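Bring back the repair counter

When I moved to Steltbridge there were still two shops in the town where you could hand something broken over a counter and collect it mended. One did vacuum cleaners and small kitchen appliances. The other, on the Hirkham road, did shoes, keys and watches. Both have gone. The nearest place that will look at a toaster is now 40 minutes away by bus, and it opens three mornings a week.

I think the council should put a repair counter in the old library annexe, and I think it should pay somebody a wage to run it.

The usual objection is cost. A new kettle is cheap, and an hour of a skilled person's time isn't. That is true if you only look at the price on the shelf. The household pays that price, then pays again through its council tax when the old kettle is carted away. Last winter my Cornier heater stopped working. The fault was a thermal fuse, a part that costs less than a sandwich. I found it because I had a free afternoon and a screwdriver with the right tip. Most people on my street would have thrown the heater out, and I wouldn't blame them.

Makers could help more than they do. Too many casings are glued shut, and too many spare parts are sold only as part of a larger assembly. A town council can't change that. It can change whether there is a bench, a set of tools and a person who knows what they are looking at.

The annexe has been empty since January. It has power, a ramp and a front door on the high street. The petition for a counter has 716 names on it, in a town where a planning row rarely draws 50. People would use it. I would charge a small fee for looking, a fair one for mending, and let the council make up the difference for the first two years – then look at the books and decide.
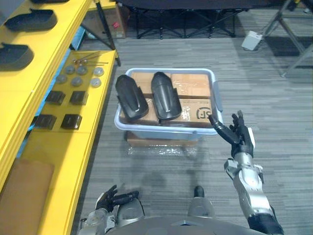

Would a repair counter take trade away from local shops?

Very little. The shops that sold small appliances in Steltbridge have already closed, and most replacements are now bought online.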